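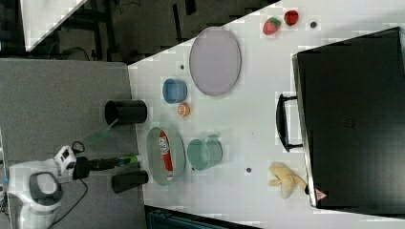
## Play Kitchen Sorting: Project Report

Smaranda Enache, Yichen Zhong, Milovan Dumitrescu
Monday, May 18, 2026

Our project looked at how to store a play kitchen set so that children can put it away without help. The set came from the Radulović preschool, where Zdenka Radonjić teaches the younger group. Her full inventory lists 294 pieces, and we worked with 20 of them.

We first sorted by material. Hard dishes went in one group: the mug, the black cups, the shallow bowl and the large oval plate. Toy food went in the other. This left us with a question about the soft pieces. The ketchup bottle is red cloth with a stitched Heinz label, and it creases along the narrow part. Yichen wanted it with the food, and Milovan wanted a separate bin for anything made of fabric.
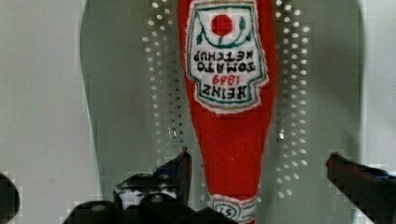 We tried both ways with 9 children. The fabric bin confused them, and most looked for the ketchup next to the strawberries. We dropped the extra bin and kept 2 groups, dishes and food.

Labels were the next problem. Words were no use at this age, so Smaranda drew outlines of a cup and a strawberry and taped them to the bins. The strawberry drawing had to be redone larger.

Still to do: a lid for the food bin, and a second visit before the end of May.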